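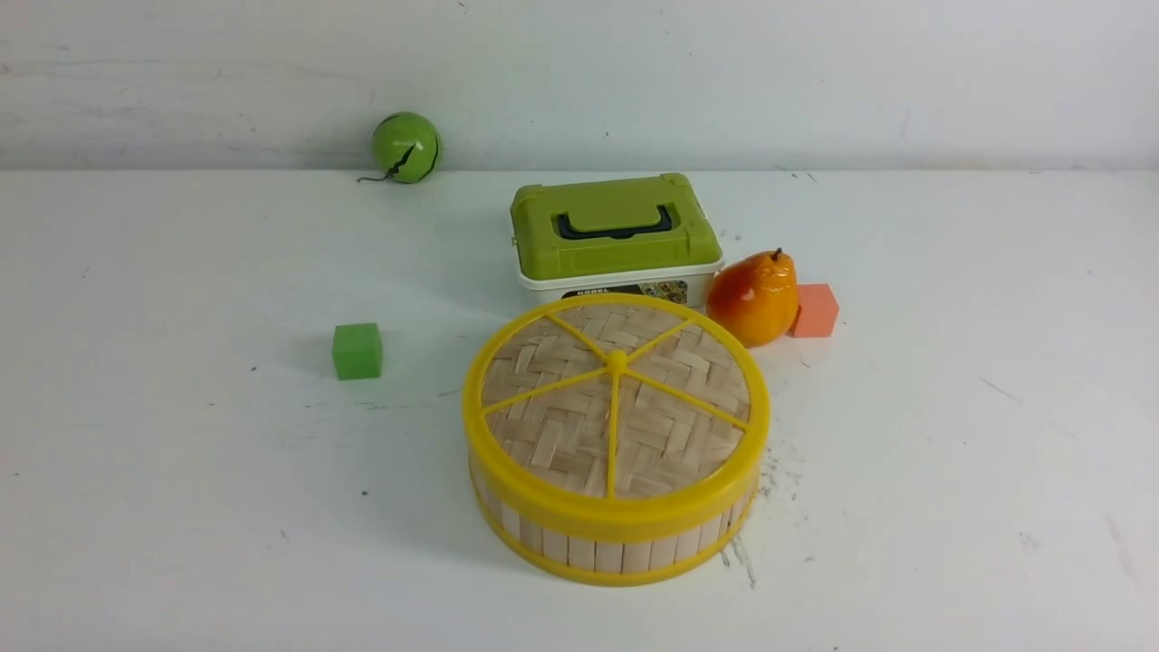
Teemu Pesonen asked whether both grippers could be compared without repeating the camera calibration each time. They can, provided the wrist camera stays on its bracket while you change the fingers.

3.2 Comparing two grippers

1. Fit the Ridton two-finger gripper and tighten the flange screws.
2. Set out the test objects. Use a mix of sizes and shapes: foam cubes, a ball, a pear, a case with a folding handle and a bamboo steamer.
3. Open the Kamlow controller page and load grip profile 11.
4. Save a still from the wrist camera before the first pick.
5. Run 3 picks on each object. Log every slip or missed grasp.
6. Park the arm, switch off the drive power and fit the Kuusisto soft gripper.
7. Put the objects back using the saved still, then repeat step 5 with profile 147.

Note: A ball set against the wall leaves little room for wide fingers — approach it from above.

Caution: Keep the closing force at its lowest setting for the steamer. Do not lift it by the lid.

Logs are kept for 1000 picks. Export them before starting a new set.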